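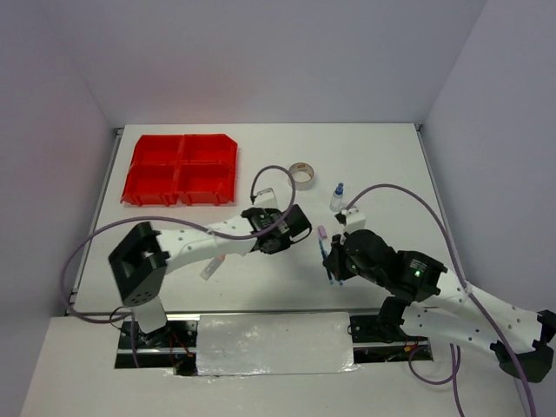 Nazanin Rahimi
Stinville

Okay so I promised a thread on how I look after the two-arm cell, and I've got coffee and a quiet February morning, so let's go. Long one!

Nazanin Rahimi
Background for new people: it's a tabletop cell, two small arms facing each other over a white table, walls on the back and both sides. We call it Bondell. It does fiddly little handling jobs, picking up sticks and vials and passing things from one gripper to the other.

Nazanin Rahimi
It was set up before I got here, by the folks at Ó Riain, and they left me four pages of notes. Three of those pages are about cables. I laughed at this for a week and then I stopped laughing.

Nazanin Rahimi
So, cables. Each arm has a purple one that comes off near the gripper, goes up in a big arc and runs back down along the white link. People see that arc and want to tidy it. Please don't tidy it!! The wrist needs that slack.

Nazanin Rahimi
I tidied it. Month one. Pulled the left one snug, put a tie on it, looked gorgeous, and the first time the wrist rolled all the way over it yanked the connector half out. The arm froze with a swab in its fingers and I spent my lunch hour on the floor with a flashlight.

Nazanin Rahimi
What I do now is put the arm in its most stretched-out pose, power off, and check that I can still lift the cable with one finger. Then the most folded pose, and check the loop isn't lying on the table where a gripper can grab it. If both are okay I leave it alone, even when it looks goofy.

Nazanin Rahimi
Next thing, the front rail. The arms mount at the front edge, down in that opening below the table, so every bit of wobble starts there. Push on the elbow with your hand (gently, powered down) and watch the base. If the base moves at all, tighten that before you touch anything in software.

Nazanin Rahimi
I can't tell you how many evenings I've lost to "calibration problems" that were one loose bolt. The mounting bolts get checked every 106 hours of running. Why 106? That's what the notes say and I've never had the nerve to round it off.

Nazanin Rahimi
While you're down there, look at the thin red wires under the left arm. I run a fingertip along them and feel for a nick. Found one last fall, a tiny flat spot where the wire had been rubbing. Sleeve on it, moved it over, done in ten minutes.

Nazanin Rahimi
Servos! The black boxes near the grippers are where the work gets done and where the heat goes. I log temperatures after a long run. Left gripper servo hit 102 on the Fahrenheit readout last time, which for this cell is a nice boring number.

Nazanin Rahimi
If one starts climbing compared with its twin on the other arm, I go looking for drag first. Hair, tape goo, a screw that somebody (me) got too excited about. Nine times out of ten it's drag.

Nazanin Rahimi
The tenth time it's the gears. I keep spares from Prarik in a drawer and a swap takes me 29 minutes if I remember to photograph the horn position before I pull it. If I forget the photo, well, clear your afternoon.

Nazanin Rahimi
Tiny green light on the right arm's servos: I glance at it every time I walk past. Green means that chain is talking. I still do a slow jog of every joint before a run, though, because a light only tells you about the light.

Nazanin Rahimi
Gripper fingers next. They need to close straight. My test is two thin sticks held together, pointing down at the table. If they stay side by side the fingers are square. If one slides up past the other, the tips are closing crooked and you need to reset the finger.

Nazanin Rahimi
I used to test with a chunky block and everything passed! A block forgives you. Thin stuff is mean and that's why I like it.

Nazanin Rahimi
Then the handoff check. Bring the grippers up facing each other over the middle of the table and stop short. I stand at the front and look across the tips, then crouch and look again from table height. They should meet level both ways.

Nazanin Rahimi
Mine drift, always the same direction, right arm low. I correct it by 2 millimeters in the offset file and write down the date so future me can see if it's getting worse. Future me is very grateful, past me never wrote anything down.

Nazanin Rahimi
The little white brackets on top of the grippers: check they're tight and leave them where they are. Easiest thing in the world to bump with a sleeve when you're reaching in. I roll my sleeves up now, like I'm about to do dishes.

Nazanin Rahimi
Table stuff. I wipe the whole top down before every session, corners too. Dust shows up on white, and a sticky patch will hold on to a vial just hard enough that the pick fails and you blame the arm.

Nazanin Rahimi
Parts go in the tray with the open sides facing the front. Turn it around and the arms have to go up and over the wall, and there isn't enough reach for that at the far compartments. I turned it around once while cleaning. Spent an hour reading logs.

Nazanin Rahimi
Also keep the tray toward the back. The left arm swings wide when it goes home and anything closer in gets swept. Small vials are the worst for this, they roll under the link and you don't spot them until you hear the crunch.

Nazanin Rahimi
Someone's going to ask about software so, quick version: back up the offset file, one change at a time, slow speed for the first pass after any change at all. I keep my hand by the stop button for that first pass and I don't chat to anyone.

Nazanin Rahimi
Order I do it all in, for the screenshot people: power off, bolts, wires, cable slack, wipe down. Power on, jog every joint, stick test, handoff check, slow pass. Then temperatures at the end of the run.

Nazanin Rahimi
I still haven't found a strain relief I love for the gripper end of those purple cables. Printed clips crack, zip ties bite in, the soft wrap creeps down the link over a couple weeks. If you've got a small arm and you've solved this, send me a photo please!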